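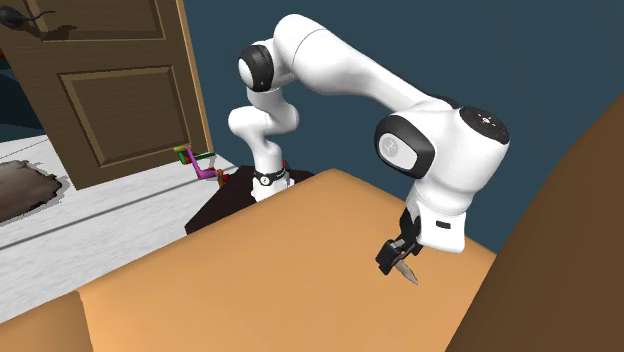
Section 6: Setting up an aircraft record in Plerneck

Before you can log flights, split costs or track insurance dates, each aircraft needs its own record. Have the registration certificate, the latest weight and balance sheet and the airframe logbook with you. You need an owner or manager login. Pilots with a renter login can view a record but can't create one.

1. From the main menu, choose Fleet, then Add aircraft.

2. Type the registration exactly as it appears on the certificate, including any dash. The registration can't be edited after you save.

3. Enter the airframe hours. Use the total from the logbook, for example 1,606, and leave out tenths. Tenths are added from the first flight you log.

4. Choose the ownership type. For a shared aircraft, select Group and enter each owner's share as a percentage. Plerneck will not save the record until the shares add up to 100.

Note: You can enter up to 208 characters in the Remarks box. Longer remarks are cut without a warning.

5. Under Hourly rate, choose Wet if fuel is included or Dry if pilots pay for it themselves. If your group bills by tach time – many do – change the Meter setting now. It is set to Hobbs by default.

6. Enter the insurance renewal month and the month of the next annual inspection. If both fall in May, enter both anyway. The reminders are sent separately.

7. Press Save, then Print summary. Check the printed sheet against the logbook before anyone books the aircraft.

Caution: Plerneck reminders do not replace the maintenance records required for your aircraft. A green status on the Fleet page means only that no stored date has passed.

Moving records from Plullier

Export the file from Plullier as CSV and open Fleet, Import. Only the first 4 columns are read. Hours flown before the import show as one line, labeled Brought forward – this is normal. Owner shares are not carried over and must be entered again as in step 4.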